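Brimodstead Repair and Reuse Shop
Frequently asked questions: robots and the daily work

Visitors often ask us if a machine will soon do our sorting and packing. We collected the questions which come most often, and we answer as well as we can.

Can a robot sort donated things today?
Partly. If all the items are of one kind and lie flat on a belt, machines do this well for many years already. Mixed household things are much harder. A robot that handles boxes all day can fail with a sock.

Why are soft things so difficult?
A box has the same shape before you touch it and after. Rope, cloth and stuffed toys change their shape when you press them, and they like to hang on to each other. The machine must decide again where to take hold. A person does this without thinking, and that is why we forget that it is a skill.

Is emptying a bag a hard job?
Harder than it looks. The walls are in the way, paper tears easily, and one object can lie against another. The fingers must go down into a narrow space and come out with one thing only.

How fast are these machines?
It depends on the task. In our shop at Follusthorpe, an experienced sorter empties six mixed bags in the time of one coffee break. We did not yet see a robot that keeps this speed with items it does not know.

Do you use automation at all?
Yes, for simple steps. The label printer and the conveyor at our Penry warehouse work by themselves, and they handle about 236 parcels on a busy day in August. Opening the bags is still done by hand.

Should I buy a home robot for tidying up?
For vacuum cleaning and for mowing the lawn – yes, if your floor or garden is suitable. For picking up toys we would wait. Ask the seller to show the machine with your own things and not only with the ones he brought.

Will the sorters lose their work?
We do not expect it in the next years. Our Rirano training course has 164 places, and we plan to keep all of them. A part of the course now teaches how to work next to machines.

What kind of contents do you mean by "mixed"?
Things which have nothing in common except the bag. A rope is long and bends, a plush toy is soft and light, and both may need a different grip.

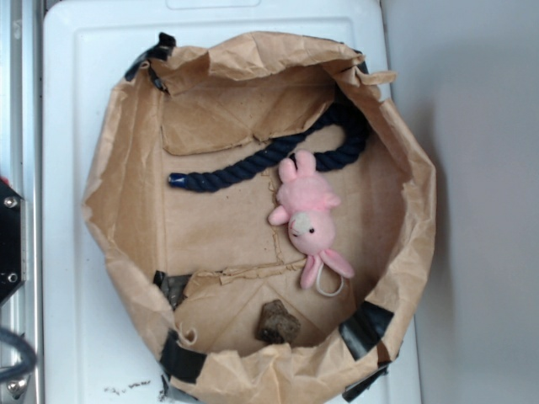
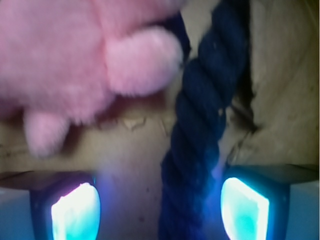

Navy-blue rope and pink plush toy, seen in both pictures. The second picture shows the rope between the two gripper fingers.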